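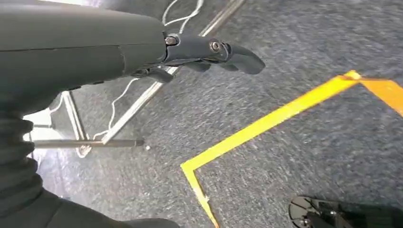
Wultelow work hall gets new carpet and metal framing

WULTELOW — The ground-floor work hall in the Montes building is back in use after a refit that replaced its flooring and most of its old wooden benches. Gray carpet now covers the floor, and silver metal bars take the place of the timber frames that tenants had used to hold equipment, shelving and partitions.

Bromon, which manages the building, said the work finished in December, a little behind schedule. The hall was closed for 17 working days. Tenants on the upper floors kept their normal hours during that time, although the side entrance was blocked for part of each morning while materials were carried in.

The hall measures 200 square meters and is shared by 9 small firms. It had a painted concrete floor that dated from the building's years as a parts warehouse. The paint had worn through along the main walkway, and tenants had complained about noise for as long as most of them had been renting there. Dropped tools and rolling carts could be heard in the offices upstairs.

Carpet was one of two options put to tenants last spring. The other was a rubber floor, which would have been easier to mop but cost more and would have needed a longer closure. Tenants voted for carpet by a narrow margin.

It is laid in squares, so that a stained or damaged section can be lifted and replaced without disturbing the rest. Bromon has put aside several boxes of spares in the basement storeroom. Tenants who need a square changed are asked to report it at the front desk and leave the old one in place until the replacement is fitted.

The framing was supplied by Cistodex, which also cut the bars to length off site. The bars have a groove running along them, and brackets are bolted into the groove at whatever height is needed. A frame can be made taller, shorter or wider with a hex key and a few spare fittings. The old timber frames had to be unscrewed, drilled again and often thrown away when a tenant moved to another part of the hall.

Bromon said 13 frames were put together before the hall reopened. Most are standing in the bays along the north wall. The rest are in the middle of the room, where tenants can book space by the day. More can be built as firms ask for them, and the cost of the first frame in each bay is included in the rent.

Some tenants have asked for shelves, and those will be added over the next few weeks. Others wanted their frames left open so that they could attach their own panels and fittings. Either is allowed, provided that nothing sticks out into the walkway and that heavy items are kept on the lower bars.

The change has not pleased everyone. Two firms had asked to keep their wooden benches, which they said were better for hand work and did not need a separate top. Bromon agreed to leave those benches in the southeast corner. They were sanded and given new feet so that they would not catch on the carpet.

There were also questions about dust. Sawing and sanding are no longer permitted in the hall itself and have been moved to the loading room at the back, which still has its concrete floor. A vacuum cleaner is kept in the closet by the loading room door. Each firm is expected to clean its own bay at the end of the day, and the walkway is cleaned by the building's regular contractor in the evening.

Liquids are covered by a new rule as well. Paint, oil and solvents must be kept in closed containers and used on a tray. Coffee is allowed at the benches and in the bays. An earlier draft of the rules would have banned it from the hall, but that line was dropped after tenants objected.

Carts with hard wheels may still be used, but Bromon is asking firms to switch to softer ones when they buy replacements. Pallet jacks are to stop at the loading room door. Deliveries that are too heavy to carry from there can be brought in over boards, which are stacked beside the door and should be returned when the job is done.

The old benches that were not kept have been given away or broken up. A few went to a bicycle workshop across the street, and tenants took others home. Timber that was still sound was stacked in the yard and was gone within a couple of days.

Lighting was not part of the project. The ceiling fixtures are the same ones that were there before, and tenants have said that the bays farthest from the windows are too dim in the late afternoon. Bromon said it would look at the lights next year, along with the heating, which is uneven from one end of the hall to the other.

Rents in the hall will stay the same until the current leases run out. After that, bays will be priced by floor area. Under the present system every firm pays an equal share, whatever the size of its space, and the smaller tenants have been asking for a change for some time.

One bay is still available. It is next to the loading room and comes with one metal frame, a locking cabinet and two power outlets. Firms that want to see it can ask at the front desk of the Montes building between 9 in the morning and noon. The desk can also provide a copy of the new hall rules and a plan showing where frames may be placed.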